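# Two Arms and a Bench in Cernville

The first thing I built in the Tureck Street workshop was a birdhouse, and it was so crooked that my sister uses it as a doorstop. So when I announced last September that my next project was going to be a pair of robot arms, people were kind about it, in the way you're kind to a kid who says he's digging to China.

I live in Cernville, two blocks from the shop, and I'd been paying my dues there for most of a year without making much besides sawdust. Then I watched a stranger's arm fold a dish towel online, very badly, and I was gone. I priced out parts that same night. My budget was $500. The final number, for the pair, was $1,127, and that's before the motor I cooked in the second week by wiring its supply backward. (It smelled like a hair dryer full of pennies. Label your connectors!)

Uyên Quách has the bench next to mine. She repairs sewing machines for a living, and she has forgotten more about small gears than I'm ever going to learn. She looked over my first shoulder joint, wiggled it with one finger, and asked if it was supposed to do that. It was not. I had printed the bracket too thin, the screws were chewing through it, and every time the arm swung out straight the whole thing sagged like a tired tent pole. I reprinted it three times. The last version is ugly and as thick as a sandwich, and it hasn't budged.

The build itself took me most of the fall. I'm slow with cables, and I'd put a wrist together, feel great, and then find out the wire was too short to let it turn. Extra slack is your friend, up to the point where it snags on the elbow – I went through that too.

What I hadn't counted on was how much I'd love the second half, the teaching. You move the arms through a job yourself, over and over, and the software saves every run so it has something to learn from. I picked the dullest job I could think of, which was dishes. Cup goes on plate, cup comes off plate. My friend Hughes came by one evening at nine with takeout and sat through an hour of this, and I think it may have cost me a friend.
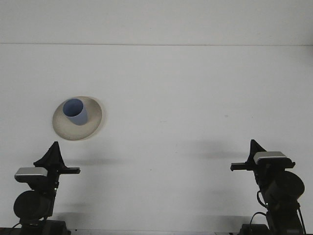

I keep a notebook of every session, and the pages from the early weeks are mostly swearing. Grabbed too high. Grabbed nothing. Tipped it, tipped it, tipped it. A cup that narrows toward the bottom is a sneaky thing to pinch, and if you come in at a bad angle it just squirts away from you. I slowed my own hands way down, and the runs got smoother, and then I got cocky and sped up again and had to toss a whole evening's worth.

By the end of winter I had 1,801 runs saved. I went through them on the couch with a bowl of cereal and cut the ones where I'd sneezed or dropped something or stopped to answer my phone, and I wish I'd been doing that all along in place of leaving it for one awful weekend.

Uyên wants me to try thread spools next, and she's already set aside a box of them for me from the Mosness side of the shop, where the fabric people work. I need stiffer fingertips before I can start, so there's a new set on the printer right now, and it says four more hours.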